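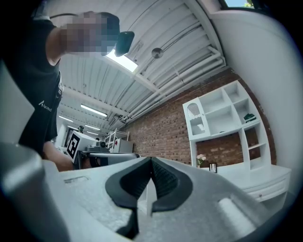
Posted by Tsion Abera
Gripper builder, weekend solderer and keeper of the Fudeto build log
December 4, 2020

So the second gripper is together! I've been promising this one since February, and the gray shell finally closes without me leaning on it. It took 16 prints (don't ask about the filament bill) and one very patient evening with a file.

The rubber fingers are the part I'm happiest with. The ribs on the inside were Borislav's idea, after my smooth ones kept dropping a marker pen, and with the tips curving in toward each other they grab thin stuff so much better.

We've got the marker box and its little camera set up by the wire rack at the far end of the shop now, under the long lights. I was worried about glare from the skylight – the tracking hated it at Rastdale – but I logged 643 readings last night and only 7 were junk. I'll take that!

Still on my list is the cable strain relief, which is currently tape. Zdeňka wants to try a softer rubber too, so I'm pouring another pair of fingers as soon as the new mold is clean.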